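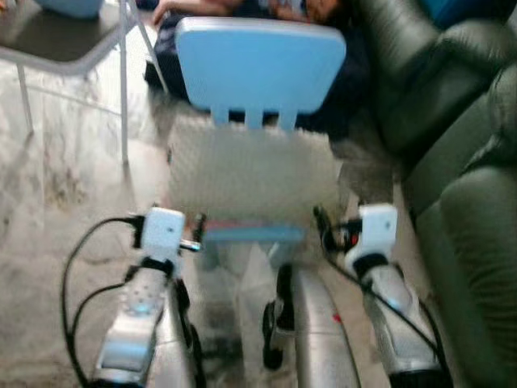

Witwood, August

Datasets > Community > Flaltgate Oral Histories > README

3 min read

G'day, and thanks for having a look at the Flaltgate recordings. I started taping my neighbours' stories four years back, mostly over cuppas, and the folder got big enough that Shufen Jiang told me to write it up properly. So I have!

There are 104 interviews in here, almost all in English, with 12 speakers who asked to go by initials only. Audio is WAV, transcripts are plain text, and the file names match up (apart from the Stallard ones – Yareli Alvarado recorded those on her own gear and I've left her numbering alone).

I typed the transcripts myself, so expect my spelling of the old paddock names. If your nan spelled it differently, she's probably right and I'd love an email.

Known problems: the Akolgo tapes hum badly for the first few minutes, and 13 files have the footy on in the background. I tried filtering it out and it made everyone sound like they were underwater, so the footy stays.

You're welcome to use the lot for study or family history. Please ask me before you put any of the audio online – a couple of families want a say first.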